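Robot Teaching Methods - Week 5 handout
Showing the arm what you want: hand guiding and remote control
Lullthorpe Technical Workshop, second-year course
Reading time: 4 minutes

Last week we moved the arm with typed positions, and most of you found out how slow that gets once the parts stop sitting where you expect them. This week we throw the typing away and show the robot the job ourselves. I think it's the best session of the whole course, so please come on Friday having read to the end!

Some words first. A demonstration is one complete go at the task, from the start pose to the finish pose, recorded as it happens. A run of demonstrations of the same task is a set. The thing that learns from the set is the policy, and all it ever knows about your task is what you showed it. Keep that last point in mind, it explains most of the odd behaviour you'll meet.

Hand guiding

You switch the arm to its soft mode, take hold near the wrist and lead it through the motion. The joints record as you go. It feels lovely - a bit like dancing with somebody very heavy and very polite. You get a real sense of the reach of the arm and of which poses make the elbow awkward, and beginners often produce a usable demonstration within minutes.

The drawbacks: your own arms and head get into the camera's view, which matters a great deal if the policy is going to learn from pictures. And you can't easily feel what the fingers feel, so grips tend to be clumsy. Two hands on the wrist leaves none for the gripper button, so work in pairs.

Remote control

Now you stand back and drive the arm from a separate device. We have two: the Nordin hand controller, which follows the movement of your wrist, and the small leader arm from the Bomcombe project, which you bend into shape while the big arm copies it. Most groups prefer the leader arm after an hour's practice. The hand controller is better for long, straight moves.

Our task for both methods is bin picking. A grey open bin, a mix of objects with nothing much in common, and the arm has to go in and take one. Small clear bottle, roll of something like tape, bright yellow thing with a smooth rounded end: each wants a different approach.

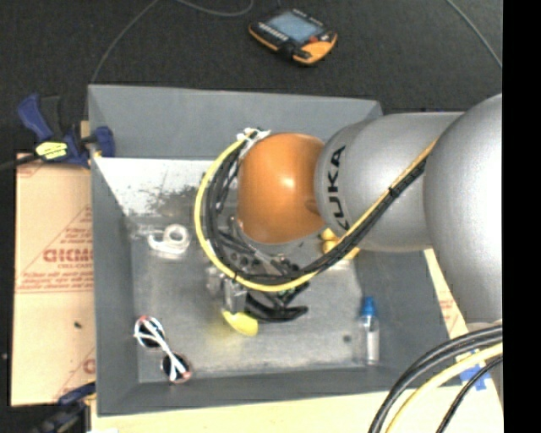 Approach angle is where people lose the most time. With sloping walls on all four sides, a part near the middle can be taken from straight above, but a part in a corner can't, and the wrist has to tilt away from the wall before the fingers go down. Tilt first, high up, then descend. If you try to do both at once the policy learns a sort of nervous swoop, and then so does every pick it makes afterwards.

Watch the cables too. Keep wrist rotation modest and unwind between demonstrations, even if the last one went well.

What makes a good set

Be boring about the start and the finish, and generous about everything between. Same start pose every time. Move the objects, turn them over, let them touch each other. Our first Hekier set had 42 demonstrations with the bottle always in one corner, and the policy went to that corner for everything, including an empty bin. We added 64 more with the bottle all over the place and it was a different robot. Great fun to watch.

Leave in a small recovery now and then: miss slightly, back off, try again. Throw out anything where you paused to think, as pauses get learned as well.

For Friday

Each pair records eight demonstrations by hand guiding and the same number by remote control, on the same objects. Note which ones you'd keep, and say why in a line or two. Read the safety sheet before you touch the enabling switch. Bring a laptop with 64 GB free if you want to take your recordings home.

3 comments | 8 shares
Contact the workshop | © Lullthorpe Technical Workshop | Back to top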